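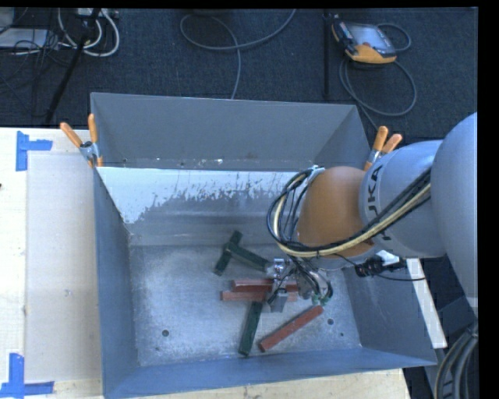
Noeline Merrick wrote in after the last issue to say that her garden wall had been repointed twice and was still shedding mortar every winter, and could we please stop telling people that the answer is a stronger mix. Her point is a fair one, and the item on repointing in the spring issue was too short to deal with it.

Mortar in an older brick wall is meant to be weaker than the brick. Water gets into any wall that stands in the open, and it leaves again through the joints if the joints let it. A hard cement mortar closes that route. The water then leaves through the face of the brick, and when it freezes there the face comes off in flakes. Ms Merrick's wall is soft red brick laid in lime, and both repairs were done with a cement mix from a bag. The mortar has shrunk away from the brick on each side, leaving a fine crack along the joint that holds water.

For walls of this kind we now suggest a moderately hydraulic lime with a sharp, well-graded sand, one part lime to two and a half parts sand by volume. Measure with a gauge box or a bucket struck off level. A shovel is not a measure, as damp sand heaps and dry sand does not.

Rake out the old mortar to a depth of at least twice the height of the joint. Use a plugging chisel or an old saw blade. An angle grinder will cut the edges of the brick at the perpends, however steady the hand, and the damage cannot be made good. Where the cement is too hard to shift without breaking the arrises, leave it and come back in a few years.

Brush out the dust and damp the joints with a hand sprayer, several times over an hour if the brick is thirsty. Press the mortar in firmly from the back of the joint in layers. Finish flush or very slightly recessed, and beat the surface with a stiff brush once it has gone firm enough to take a thumbprint without sticking.

Aftercare is where most lime work fails. Hang damp hessian over the new work, clear of the face, and keep it damp for a week. Do not start if frost is expected before the mortar has had time to harden. In this district that means finishing by the end of September, and June is better still.

Jarrah Sutcliffe has tested three bagged limes on the boundary wall at Prosgate, each on a bay of its own. The Tireck was the easiest to work but slow to firm up. The Tipoki went off quickly and showed fine cracking at the perpends where the joints had not been damped enough. The third bay was mixed on site and has so far kept its colour best. All three will be looked at again after the winter.

The members' store has hessian and two gauge boxes for loan. Please return them clean. Lime left in a box overnight takes a chisel to remove, and the smaller box has already lost a corner that way.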